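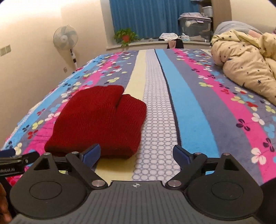
Tópico: Malha canelada — dobrar ou pendurar?

sandu_ra
18 de novembro
Estou a passar a roupa de inverno para a cómoda e dobro tudo em cima da cama. As camisolas lisas ficam direitas, mas a malha canelada vermelha fica sempre torta, com um lado mais curto que o outro. A gaveta tem 40 cm de largura. Dobro ao meio ou em três?

Tilletti
Em três. Mangas para trás, laterais para dentro e só depois a altura. E dobra numa mesa, o colchão cede e estraga as linhas.

mariana_v
Discordo da mesa. Na cama tenho espaço para esticar a peça toda e uso as riscas da roupa de cama como guia. 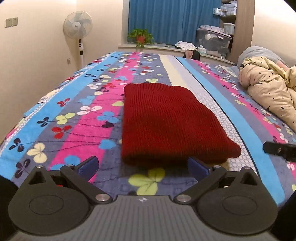
Alinho a lateral da malha com uma risca e dobro para dentro a partir daí. O canelado encolhe para os lados quando se larga, por isso aliso com a mão aberta antes da segunda dobra, sem puxar pela bainha.

Radomir Dimitrov
Eu penduro tudo e nunca tive problemas.

Tilletti
Malha pesada no cabide? Tive uma de 400 gramas que ganhou bicos nos ombros e cresceu 4 cm num inverno.

Radomir Dimitrov
Depende do cabide. Os meus são largos, de 50 cm, e as camisolas vão dobradas por cima da barra.

mariana_v
Isso já é dobrar — só que no armário. E fica com vinco a meio.

sandu_ra
Experimentei em três e cabe na gaveta. O canto de baixo ainda foge um bocado. Vou tentar com as riscas, as minhas também são largas. Alguém guarda a malha na vertical?

Tilletti
Só a fina. A grossa abre-se toda.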